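Stojan Kelmendi
The 59 bus no longer stops at Leka Street. It was moved in February and the sign at the old stop still hasn't come down.

Stojan Kelmendi
I waited there 13 minutes this morning with two other people. A woman walking her dog told us to go up to Bavell Road.

Stojan Kelmendi
Bavell Road is fine if you live on the Fernotstead side. From my place it's a hill both ways.

Stojan Kelmendi
I called the Grerberg transit office. They said the new timetable is posted inside the bus. I asked how you read it before you get on. They're going to look into it.

Stojan Kelmendi
Last one back is now 11 p.m., so late shift people should check before they count on it. I got home at nearly nine and ate standing up. 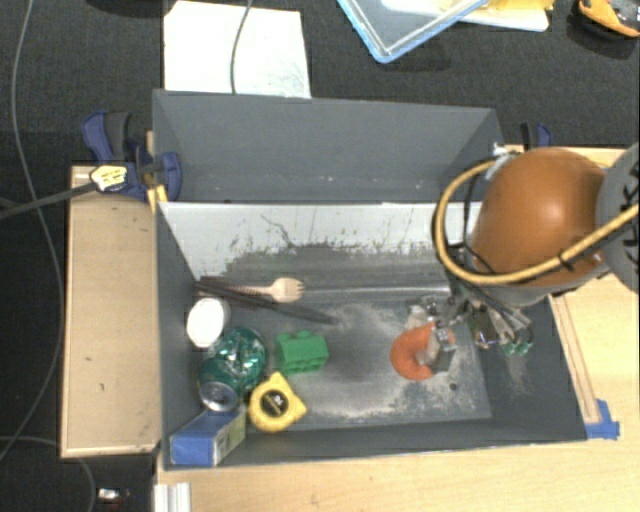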